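Alstead Reuse and Packaging Store - Monthly Inspection Checklist with Comments
February 8, 2019

Scope: bag return point, refill area, paper bag stock, textile collection, back room and yard. Marks used are OK, PARTLY and NO. Comments are written under the item they belong to. Items marked NO must be corrected before the next visit.

1. Bag return point

1.1 Return box stands on level floor and does not block the entrance - OK

1.2 Lid closes by itself - PARTLY
Comment: The lid closes, but slowly, and the last part of the way it must be pushed. The hinge was oiled in November and it was better for some weeks. I recommend a new hinge now, the oil does not help for long.

1.3 Returned bags are sorted the same day - OK
Comment: The log shows 367 bags returned since the last inspection. Of these, 2 were put aside for mold and went to general waste, as the rule says.

1.4 Sign explains which bags we accept - NO
Comment: The sign still says that thin produce bags are accepted. They are not accepted since the contract with Urance was changed. Customers read the old sign and then they are annoyed with the staff at the counter, and I understand them.

2. Refill area

2.1 Floor dry, drip trays empty - OK

2.2 Each tap has a label with product name and filling date - PARTLY
Comment: Four taps in the Soseo row have the name but no date. Please write the date with the wax pencil. The normal pen disappears when the tap is wiped.

2.3 Scale checked with test weight - OK

2.4 Customers' own containers are weighed empty first - OK
Comment: I watched this at the counter for a while and it was done every time, also when there was a line.

3. Textile collection

3.1 Collection bin not over the fill line - OK

3.2 Pockets emptied before sorting - PARTLY
Comment: A lighter was found in a coat pocket. This is a fire risk in the baling room, so pockets must be checked at the bin and again at the table.

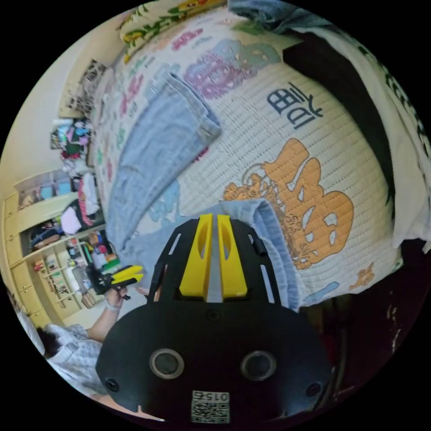
3.3 Wet items kept apart from dry items - NO
Comment: There is one crate for wet items and it was full, so the rest was put on the shelf with the dry ones. We need a second crate with holes in the bottom. Until we have it, hang the wet items on the rail near the back door.

3.4 Items for repair are tagged - OK
Comment: The tags are good now. Please write also what is broken, for example "zipper" or "seam". The repair table loses time when they must search for the hole.

4. Paper bag stock

4.1 Stock stored off the floor - OK

4.2 Stock count agrees with the sheet - OK
Comment: 449 large bags on the sheet, and the same on the shelf.

4.3 Handles tested with normal load - PARTLY
Comment: The bags from Shehu hold well. In the older delivery the glue on the handle is weak - one came off when I lifted it with cans inside. Use the older ones for bread and other light goods only, and do not order this type again.

4.4 No plastic bags left at the registers - OK
Comment: A last small roll was under register two. It was removed while I was there.

5. Cloth bags made from old textiles

5.1 Fabric washed before cutting - OK

5.2 Needles and blades counted at the end of the shift - PARTLY
Comment: The count is done, but it is not signed. A count without a signature I cannot accept as done.

5.3 Seams of finished bags pulled by hand - OK
Comment: Denim is the strongest, but the bags become heavy and some older customers don't like them. Maybe offer two sizes.
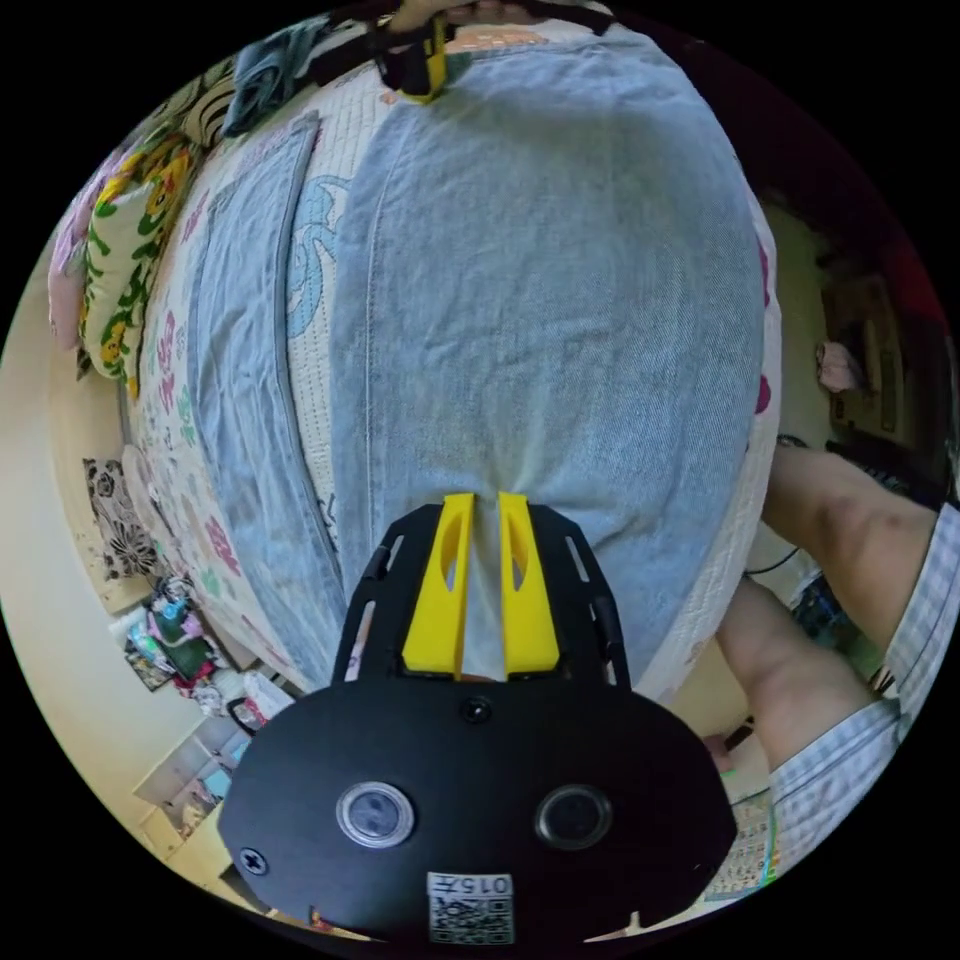 6. Back room and yard

6.1 Fire door free on both sides - NO
Comment: Flattened boxes were standing against the outside of the door. It is the same comment as last time. The boxes go in the cage, also when it rains.

6.2 Extinguisher seal unbroken, date valid - OK

6.3 Baler guard closes and the emergency stop works - OK

6.4 Cage for cardboard locked at night - PARTLY
Comment: The lock is there, the key is missing. The spare key from the office was used, so now there is no spare. Have two copies made.

6.5 Lights in the yard - OK
Comment: The lamp over the ramp takes roughly a minute to become bright. Wait for it before you bring down the pallets.

Must be corrected before the next visit: 1.4, 3.3, 6.1
To be improved: 1.2, 2.2, 3.2, 4.3, 5.2, 6.4

Keep one copy of this checklist in the office folder and hang one by the time clock.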